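The Quiet Table

I moved to Cirstead with 200 dollars and a fan, and the fan was the better friend. It hummed in B flat. I know because Enikő Magyar came over that first Monday, sat on my floor (I had no chairs yet!) and sang along until the neighbors knocked.

"You need tables," she said.

So we got tables. One was white and rectangular and wobbled if you breathed on it, and the other was round, honey-colored, and I loved it like a dog. Enikő claimed the white one for her water glass and her bad moods. I kept the round one for letters to Silviu, who never wrote back, and for the crossword.

By September we had so many cords on the floor that we named them. The thin white one that ran from the fan was Pálfi, after her old landlord, because you could never get him out from underfoot either. I stepped over Pálfi every night on the way to get a snack, and I said good evening, and the fan hummed, and then one night I came in and somebody was already sitting at the white table.

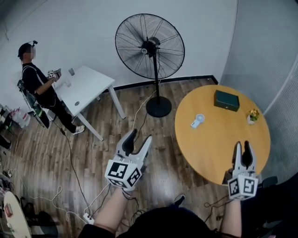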